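# Network cupboard refit, Mastow office

We moved the Mastow office onto its new switches in May, and these notes go with the gallery for anyone at Ploltance or Kamum who is due the same work later in the year. The job took 3 evenings, starting once the phones had gone quiet, and covered 60 desk points, the door entry system and the printers. 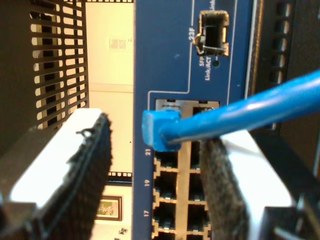 The old equipment had been added to over many years by whoever was in charge at the time. Some leads were far too long and hung in loops down the side of the rack. Others had been stretched tight across the fan vents. We had a port list, but it dated from before the upstairs rooms were divided, and about a third of the entries were wrong or pointed to walls that no longer exist.

**The switch**

Blue casing, with the port labels printed on the front panel and white outlines round the groups of sockets. It helps a good deal when you are working low down and trying to read a number by torchlight.

**Copper ports**

The ordinary RJ45 sockets are set out in a block of two columns when the unit is stood on end. Desk points go in here. We filled them in room order, ground floor first, and wrote each one on the sheet before moving to the next.

**SFP port**

A small metal cage with spring tabs at the opening, and nothing plugged into it. The label by it reads 23F, and the words "SFP Link/ACT" are printed close by next to a little round indicator. Fibre to Ploltance will be dealt with as a separate job, so please leave the SFP cages alone until you hear from us.

**Patch lead**

Bright blue, round jacket, moulded boot over the plug. We have gone over to this colour for data leads. The old grey ones can be kept for testing but should not go back into the rack.

## Notes on the work

**Ordering.** Leads came from Fedoruk in one delivery. The whole order, including the shelf and the labels, came to £3,179. We bought more of the short lengths than we thought we needed and used nearly all of them.

**Lengths.** Measure along the route the lead will take, down the side channel and back, and add a hand's width. Measuring straight across from panel to switch gives you leads that are too short, and we had to swap several on the first evening.

**Plugging in.** Hold the lead by the plug or just behind it. Push until the latch clicks, then give it a gentle pull. With a chunky boot it can be hard to tell by eye whether the latch has caught — go by the click.

**Unplugging.** Press the latch right down before pulling. If the boot is stiff, squeeze it and wait a second. Two of the old sockets at Mastow had bent contacts from leads being yanked out.

**Labels.** One at each end, a finger's length from the plug, with the room first and the point number after it. Printed labels only. The handwritten ones had faded to the point where a 1 and a 7 looked the same.

**Cabinet depth.** The Mastow rack is 600 mm deep, and the door only just closes over the new boots. Kamum should check theirs before ordering anything. If it is any shallower, ask for the slim style of plug.

**Ties.** Hook-and-loop strips for the bundles, done up loosely. Plastic ties are fine for fixing to the frame, but not round the leads themselves.

**Testing.** Every point was tested from the desk end. Four failed, all of them down to faults in the wall socket, and those have been refitted.

The updated port list is taped inside the cupboard door, with a second copy in the shared folder. Changes go on both. Spare leads are in the top drawer, sorted by length, and the box of old grey ones is on the floor underneath until someone takes it for recycling.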